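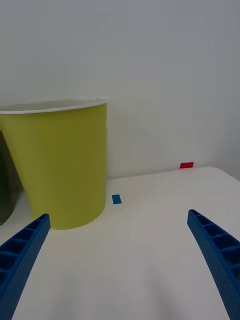 Small companies that pack or sort things by hand are being sold robot arms by the month now, and I think most of them should say yes to the arm and no to the package that comes with it. I'll use the Rokura plan from Hollent, because it is the one I have been living with.

The basic plan is 900 a month. For that you get the arm, a wrist camera, one pair of soft fingers and a support line. The setup service is another 3,823, paid once. Hollent sends a person with a roll of tape and a laptop, and they teach the arm your items on your table.

The fingers are the best part of the deal. They are printed, ribbed along their length and open on the inside like a ladder, so they give when they meet something. A stiff two-jaw gripper wants a flat side and a known width. Drinks bottles have neither. We have round ones that swell out under the neck, and a hard jaw has to be set up for each shape.

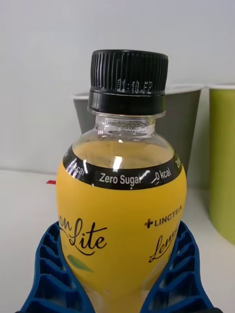 Paper cups are harder than bottles. A full bottle can take some squeeze and a cup can't, and the plan has one grip force for each job, which you set in a menu and then forget. Nermin Oral, who runs our packing room, wanted one setting for bottles and another for cups in the same job. Support told her that was in the higher plan. I don't think it should be. The arm can already do it, and the customer is paying to have a line in a menu turned on.

My other complaint is the setup fee. Firdevs Güler and Chia-jung Kuo redid our table in January when we moved it, using the manual and two colors of tape, and it took them an afternoon. They then ran 814 picks and the arm dropped 95. That is too many for a live line, but Hollent's own setup did no better on the old table.

Risteo rents a similar arm for more money and gives you the force settings from the first day. Its fingers are hard plastic with rubber pads. Maarja Kairys tried one at her shop and sent it back over the pads, which wore through. If Risteo sold soft fingers I would switch.

So my advice is to rent the arm, skip the setup visit and put part of that money into a second pair of fingers. Ask for the force settings in writing before you sign – the salesman will say they are coming in an update, and ours said the same.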